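# Tomoven - two-arm laundry set, home build

README for the Tomoven recordings. Last edited Mon 5 December.

Tomoven is a two-arm robot put together at home, plus the recordings made with it. The arms were bought second-hand through the Rilwood workshop and rebuilt there. Everything since then has been done at the house. The task is laundry: picking cloths out of a basket, putting them back in, and moving the basket a short way.

This file covers what is in the folder, how the rig is set up, and what to watch for if you want to train on the data or copy the build.

## What is in the folder

- `episodes/` - 591 episodes, one folder each
- `stills/` - 3,840 single pictures taken from the head camera stream
- `calib/` - camera and arm calibration, one file per session
- `kekana/` - the control program, as it was when the last session was recorded
- `notes.txt` - session notes, in no great order

Each episode folder holds the head camera video, joint positions for both arms, gripper opening for both hands, and a one-line task label. There is no sound. Early episodes have no gripper readings for the left arm because the wire was on the wrong pin. They are marked `left_grip: none` and should be left out if you need both hands.

## The rig

Both arms are bolted to a single frame, with the camera on a post between them and tilted down. The camera sees the work and a good part of both arms. It also sees whatever else is in that part of the house, so expect shoes, bikes and legs.

The two arms do not match on the outside. The joints and limits are the same and Kekana treats them as a pair, but the covers came from different batches. If you are training on images, do not assume that left is a mirror of right.

Power comes from a Grolis bench supply. It is fine with both arms moving, but it trips if both grippers close hard at the same moment. Kekana now staggers them slightly. You can see the delay in the gripper readings from May onwards.

Cables are the weak point. They run along the outside of the arms and then over the floor. Before each session, swing both arms through their full range by hand with the power off and check that nothing catches.

## Tasks

Labels are short and always in lower case:

1. `pick cloth` - lift one cloth out of the basket and put it down beside it.
2. `return cloth` - the same in reverse.
3. `press down` - push a heaped load below the rim. Few good episodes so far.
4. `hold rim` - one gripper steadies the basket at the near rim. The basket stands on a child's chair, which brings it up to a height both arms can reach.

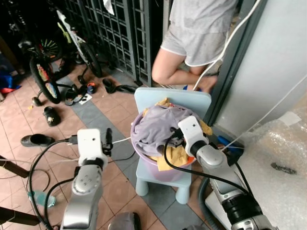
5. `shift basket` - both grippers on the rim, basket moved a hand's width left or right. The chair should stay where it is. If it slid, the label ends in `_slid`.

## Known problems

- Loose cloth hanging over the rim hides the gripper tips. The joint readings are good in these episodes but the picture is not much help.
- Light changes a lot over a session. Exposure was left on automatic until the calibration was redone, then fixed.
- The clock on the left arm drifts. Kekana corrects for it on export, but the raw logs are out by up to 690 ms at the end of a long session.
- Episode numbers stop at 999 and there are gaps. Failed starts were deleted and the numbers were not used again.

## Running it

Kekana needs both arms plugged in before it starts. Run `kekana check` first, then `kekana replay` with an episode folder. Replay runs at half speed unless told otherwise - leave it like that the first time. Keep a hand near the stop button and keep children out of reach of the arms.

## Use

Free for study and for home projects. Please do not try to identify anyone who passes through the recordings. Faces were cropped or the episode dropped, but if you find one that was missed, send the episode number and it will be taken out.

Contact: see the Tomoven project page | © Tomoven home build | Back to top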